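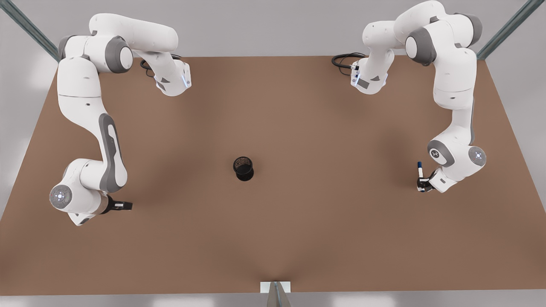 把笔插进笔筒：一家示教软件公司的两条路线

在Clastis公司的任务清单里，编号最靠前的一项叫“归笔”：双臂机器人用一侧夹爪拿住一支记号笔，移到笔筒上方，松开。任务写成文字只有一行，操作员第一次上手却常常要练一个上午。

Clastis做的是示教软件，不造机械臂。它的产品叫Kamath，负责把人的动作变成机器人可以学习的轨迹，再把轨迹连同关节角、夹爪开度和图像一起存成训练数据。客户买去之后，要决定的第一件事是由人直接扳着机械臂走一遍，还是坐在旁边遥控。两种办法业内都用了多年，争论也持续了多年。

直接扳动通常叫拖动示教。控制器进入重力补偿状态，电机只抵消连杆自重，人握住腕部，把末端带到目标位置。这种办法的好处在于力觉是真实的，笔尖碰到筒口时，手上立刻知道。缺点也在这里：七轴机械臂有一个冗余自由度，末端位姿相同，肘部可以停在不同高度，操作员往往只顾手腕，肘部随重心和摩擦落到哪里算哪里。同一个人示教两遍，末端轨迹几乎重合，肩肘关节的曲线却可能差得很远。模型学到的是这些曲线的混合，回放时肘部会出现无意义的摆动。

双臂任务又多一层麻烦。一个人有两只手，扳一条七轴臂已经占满，另一条只好锁死，或者请第二个人来扳。两人配合，节奏由较慢的一方决定，而且人的身体会进入相机视野，录下的图像里有胳膊和袖口，部署时却没有。

遥控绕开了视野问题。Kamath支持两种输入，一种是与从臂同构的小型主臂，关节一一对应；另一种是六自由度手柄，只给末端位姿，关节角由逆解算出。主臂的映射简单，肘部姿态由人控制；手柄便宜，左右手各拿一只即可，肘部则交给求解器，按预设的偏好构型处理。后者得到的关节曲线更整齐，遇到奇异位形附近的目标时，求解器会降速，操作员感觉到的是“机器人跟不上手”。

负责数据采集的工程师Carolina Tavares偏向手柄。她的理由与成本无关。“用主臂的人会模仿自己的胳膊，用手柄的人看的是夹爪。归笔这件事，要紧的只有夹爪和笔的相对位置。”她说，“你让模型看夹爪，操作员就应该也看夹爪。”

她所在的小组先在仿真里采集。桌面、机械臂和笔筒都是渲染出来的，操作员戴着耳机坐在屏幕前，手里是真的手柄。三月份，小组用这种方式录了107条归笔轨迹，逐条回放检查后剔除27条。剔除的标准写在内部文档里：夹爪闭合后笔在指间明显转动的，不要；松爪时笔底高于筒口而靠下落进筒的，不要；中途停顿超过2秒的，也不要。最后一条争议最大。停顿往往是操作员在判断距离，动作本身没有错，可是模仿学习的模型并不知道人在想什么，它只看到一段速度为零的数据，于是在相近的位置也倾向于停下来，停下之后观测不再变化，就可能一直停着。

仿真采集的另一个问题是深度。俯视画面里，笔与筒口在屏幕上重叠，不等于在空间里对齐。新手最常见的失误是把笔带到筒的后方才开始下降，笔底撞在筒壁外侧。有经验的操作员会先把笔竖直，停在与筒口相近的高度，横向平移，再看桌面上的影子校正前后位置。Tavares要求渲染时保留阴影，帧率因此下降一些，她认为值得。小组也试过在画面里叠加辅助线，操作员的成功率上去了，但辅助线不能进入训练图像，操作员依据的信息与模型得到的信息就不一致。她把这一功能限定在练习模式。

夹爪的控制是手柄上的一个扳机。早期版本把扳机行程线性映射到开度，操作员在移动中不自觉地放松手指，笔便滑落。现在的版本改为带迟滞的开关量：扣过阈值即闭合，完全松开才张开。代价是无法示教轻捏一类的动作。对归笔来说用不着，对装配类任务则是明显的限制，Clastis在Kamath的说明书里注明了这一点。

系统集成商Proninik是Kamath较早的用户，走的是另一条路。它的客户多为小型装配线，机器人到现场之后要由产线工人自己教。工人没有时间练手柄，拖动示教几乎是唯一的选择。Proninik的做法是只记录末端位姿，丢掉示教时的关节角，回放时重新求逆解，肘部构型统一。这样一来，前面提到的肘部摆动基本消失，但求解得到的姿态可能与周围设备干涉，需要事先建好碰撞模型。现场设备一挪动，模型就要更新，而更新常常被忘记。

名为Flostgate的联合测试项目试图把两种数据放在一起用。思路是以遥控数据为主，拖动数据只取接触前后的一小段，用来补足力觉信息。每个任务配20条拖动片段，时间轴按夹爪与目标的距离重新对齐。目前的结果不算整齐：归笔一类的插入任务有改善，松爪位置更集中；需要双手交接的任务则没有差别，有一项还略有下降。项目组的解释是拖动片段只含单臂，另一条臂在片段里始终静止，模型把静止也学了进去。下一步打算在训练时屏蔽静止臂的损失项，尚未做完。

静止臂的问题在纯遥控数据里同样存在，只是轻一些。归笔只用一条臂，另一条空着夹爪悬在桌面上方待命。操作员两手各握一只手柄，闲着的那只手会微微晃动，映射过去就是待命臂的低频漂移。Kamath加了一个离合键，不按住时对应的臂保持原位。有的操作员习惯两个键都按着，漂移照旧。Tavares现在检查轨迹时，会先看待命臂的末端位移，再看持笔的那条。

至于从仿真到实物要差多少，Clastis没有给出统一的数字。摩擦系数、夹爪垫的磨损、线缆对末端关节的牵扯，每台设备都不一样。公司目前的建议是仿真轨迹用于预训练，实物上再补录，补录的方式由客户自定。Proninik仍旧用手扳。

2018年7月9日

联系编辑部 | 版权所有，未经许可不得转载 | 返回顶部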